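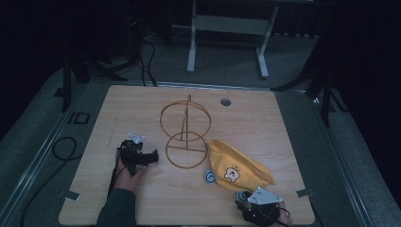

July, equipment planning, second pass

Budget request has to be in before the end of the month, so this is the list as it stands after going through the storage cage and the old orders. Amounts are left out where we are still waiting for a quote. Edit in place if something is wrong, and put your initials next to it.

Hand-held grippers

We run two at a time, one per hand, and have one spare pair. The spare pair has a sticky jaw on the left unit. I took it apart this morning and cleaned the slide, and it still catches near full close. Flilach will service it but wants both units sent in, and turnaround is 11 working days. I would send them in August when the room is closed for the floor work anyway.

Asking for one more pair. Three pairs lets us have one in use, one charged up and checked, one away for service. A fourth would be nice for the second station but the second station does not have a table yet, so it can wait for the next round.

Cables

Both grippers are wired and the cable is what fails first. Last quarter we replaced 3, all of them at the strain relief where it leaves the handle. Cable goes down off the front edge of the table and people lean on it. Options:

Buy the longer cable from Flilach and route it under the platform.
Keep the stock cable and print a clip for the front edge.
Go wireless. Asked, and the wireless kit is a separate product with its own receiver. Not this year.

I'm for the clip plus five stock cables on the shelf. The clip costs us an hour on the printer. If it still eats cables by October we buy the long ones.

Also need a box of hook-and-loop ties. The loop on the floor at the left side of the platform should be tied up to the frame, and the bundle hanging behind the table should be shortened. Put that under consumables, no separate line.

Tabletops

The pale wood top is fine and I don't want to change it. What we lack is variety. Ivar (the supplier, the one with the catalog that doesn't match the website) will cut tops to our size with the hole near the back edge. Quote is 239 each, delivery extra. Asking for two: one dark, one matte white. Check before ordering that their thickness fits the clamps at the corners. The clamps we have open far enough for the present top and I did not measure how much is left over.

Clamps themselves: buy four more of the same so a second top can be left set up and swapped in.

Markers

The triangular plates on the grippers get knocked. The small one is worse than the large one for this, I think because people set that hand down first. Baloch sells the plates blank and we print our own faces. Order ten blanks. The round stickers for the table are nearly out, one sheet left in the drawer. They lift at the rim after a few wipe-downs, so stop using the spray directly on the wood. Spray the cloth.

Objects

Current set is mostly rigid stuff and one or two soft things. The brown wire stand and the yellow pouch make a good pair to plan around, thin and open versus soft and flat. The pouch with the cartoon face was cheap and we should get more like it, different sizes and plain colors as well as printed. For wire pieces, look for small jewelry stands and plant supports. Anything with thin rods. Set aside one line for objects and let whoever is shopping decide, with two rules:

Keep the receipt.
Buy duplicates. We lost a month of comparisons last year when one item broke and the shop had stopped carrying it.

Storage for objects is also short. One shelf unit with bins, the same as the one by the door.

Stands and curtains

Two tripods by the platform are enough. The white stand behind the table stays. Curtains are fine. Fornero quoted for a proper backdrop frame and it is more than the tabletops and the clamps together, so I crossed it off.

Not decided

Light. The far side of the room is dim and I go back and forth on whether that matters. Try a borrowed lamp for a week before asking for money.

Warranty extension on the new gripper pair. Flilach offers 3 years. Cables are excluded, and those are what break, so probably no. Will read the terms again.

To do

Measure clamp opening.
Get delivery cost from Ivar in writing.
Print first clip, try on the right-hand cable.
Count table stickers on the last sheet.
Label the sticky unit so it does not get put back in use.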